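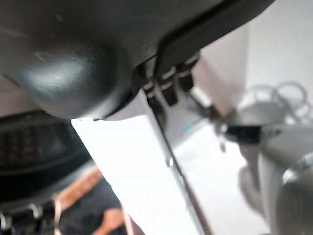 Fig. 1. Gripper housing and finger, close up.

Filed under: Student Projects / Reading & Literature

Reading Sterora Out Loud: A Project Report
Forough Nazari and Joonas Lehtinen
Aug 21, 2019

1. What we set out to do

We wanted to find out what happens to a very long novel when you read the whole thing aloud. The novel was Sterora, which comes to 1000 pages in the Skondov paperback and has sat on a lot of shelves with a bookmark stuck somewhere in the first hundred. Both of us had tried it before. Joonas gave up in the chapter about the salt tax, and I (Forough) got as far as the second funeral, put it down to study for an exam and then couldn't remember who was dead.

Our question was simple enough to fit on an index card: does a hard book get easier when you hear it? By "easier" we meant three things we could write down as we went. Could we say who was speaking? Could we say where we were in the story? And did we want to keep going? The last one sounds soft, but it turned out to give us our best material, so we're glad we kept it in over our adviser's eyebrows.

2. The book, for anyone who hasn't read it

Sterora has 65 chapters and follows one family of ferry owners in the river town of Illar over a long century. There are no quotation marks anywhere. People are often called by their job, then by a nickname, then by the job of their father, and sometimes a chapter starts in the middle of an argument between two people we have never met. The family name is Laaksonen, and at least four characters answer to it at the same dinner table.

It's also really funny! We want to say that early, because neither of us knew it from reading silently. The aunt who keeps selling the same boat to different cousins is one of the best comic characters either of us has come across, and on the page I had gone straight past her first sale without noticing that it was a joke.

3. How we did it

There were five readers, all students in the same residence hall, and we met in the upstairs lounge after dinner. One person read, the rest listened with or without a copy, and we changed readers at each chapter break. Chapters in Sterora are wildly uneven. Some take four minutes. The one where the ice goes out took an entire evening and two pots of tea, and the reader (Joonas) had no voice left for his presentation the next morning.

After each session everybody filled in a half sheet of paper without talking. It asked:

Who was in the chapter?
Where did it take place?
What do you think will happen next?
Do you want to go on right now, tomorrow, or not much?
Anything you'd like to say about the reading itself?

We began with a longer sheet that asked about themes and symbols. We dropped it in the first week. People wrote "water?" under symbols every time and it was making them tired of the book before the book had done anything wrong.

For comparison, we read every tenth chapter silently, each of us alone, and filled in the same sheet afterward. Ideally we'd have had a second group reading only silently, but we couldn't find enough people willing to take on the whole novel by themselves, which maybe says something.

4. What we found

4.1 Who is speaking

Hearing the book helped a lot here, and more than we expected. When a reader has to open their mouth and say a line, they have to decide whose line it is. They can't let it float. You could hear people make the decision: a little pause, a glance down the page, then a slightly different voice. Sometimes they got it wrong, and then the rest of us would shout, and the argument that followed fixed the characters in our heads better than any family tree could have.

The silent chapters were much shakier. On those sheets we see a lot of "the uncle (?)" and "one of the brothers." My own sheet for the chapter at the customs house lists a man named Pilot as a main character. There is no man named Pilot. There is a pilot.

4.2 Where we are in the story

This went the other way, and we think it's the most interesting result. When you read silently you can flip back. You know that the letter was on a left-hand page near the top, and your hand goes there. Listeners can't do that. If they missed the sentence that jumps nine years ahead, it was gone, and they'd spend the rest of the evening wondering why the baby was driving a cart.

So we made a rule that anyone could say "when?" at any time and the reader would stop and answer. It slowed things down a bit at first. After a few weeks people began to save their "when?" for places where the book was hiding the answer on purpose, and then it became one of the pleasures of the evening. You'd hear it go up from three corners of the lounge at once, and you knew the author had done something sneaky.

4.3 Wanting to go on

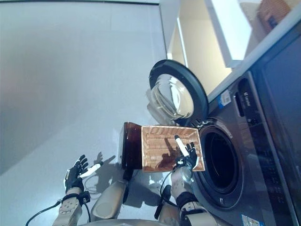
The third measure moved around more than the other two, and the sheets show a long dip before page 400. That stretch covers the lawsuit over the ferry landing. It's written almost entirely as testimony, and each witness repeats what the one before said with small changes. On paper it looks like a wall. Aloud it was still slow, and the "not much" box got a great deal of use.

Then comes the cook's testimony. She's the first witness who disagrees with everybody, and she does it over six pages without a period. The reader that night did it in nearly one breath, getting faster and louder, and when she reached the end the whole lounge clapped. All the sheets from that evening say "right now." We did go on, right then, until the building monitor asked us to stop.

After that page the answers never fell so low again. We can't prove it was the cook. It may be that any group that has come through four hundred pages together is going to finish out of plain stubbornness, and one of our readers wrote exactly that on her sheet. But we went back and looked at the silent chapters from the same stretch, and those stayed at "tomorrow" for most of us, even late in the book when the plot is moving at a gallop.

4.4 The reading itself

We hadn't planned to write much about the last question on the sheet, and it gave us some of the nicest answers. People noticed each other's habits. Joonas slows down before bad news, so we always knew. I apparently read every old man as if he had a cold. One reader skipped "he said" whenever she thought it was clear, and we only found out when somebody following along in a copy started laughing.

Several sheets talk about breath. Sterora is built out of long sentences with a short one dropped in after, and your body learns this before your mind does. By spring we could all feel a short one coming. There's a place in the chapter after the flood where it doesn't come, and the sentence just goes on and on over the page turn, and it made at least two of us feel slightly sick in the best way. I don't think I'd have felt that with my eyes alone.

5. Things that went wrong

Attendance was patchy during exams, and a person who missed two sessions in a row was lost. We tried having them catch up silently, which muddled our comparison, so the sheets from those evenings are kept in their own folder and are left out of section 4.

We also read from two different printings. The older Skondov edition has the chapter of recipes at the back and the newer one puts it in the middle, where it belongs (Joonas disagrees and would like that noted). We found out only when half the group turned the page to a fish soup and the other half turned to a wedding.

And we finished late. The plan was to be done in May, before people left for the summer, and we got to the last line with three readers in the lounge and the other two listening on the phone. The sound kept dropping. We read the final chapter twice so that everyone would have it whole, and the second time was better.

6. What we would do next

We'd love to see this tried with a book that is hard in another way. Sterora is hard because of its crowd of people and its missing punctuation, and voices are an obvious help with both. A novel with one narrator who thinks a lot and does very little might go badly aloud, or it might be wonderful. We'd also want a real silent group, and a sheet filled in a month afterward, to find out what stays.

For other students thinking of something similar, choose the lounge carefully (ours had a loud radiator and we got fond of it, but still) and let people bring knitting. Listening with busy hands seems to work well. Give the long chapters to people who ask for them. Don't do voices on purpose until you've heard a few chapters go by, because you'll be stuck with whatever you pick, and I've now been an old man with a cold for most of a year.

The half sheets, sorted by chapter, are in a box in the department office and anyone may look through them. Some have tea on them. The one for the cook's testimony is on top.

Recent student projects
- Marginal Notes in Secondhand Poetry
- Two Translations of One Ghost Story, Side by Side
- What Our Grandparents Read at School
- First Lines, Last Lines: A Card Game for Readers
- A Reading Map of Illar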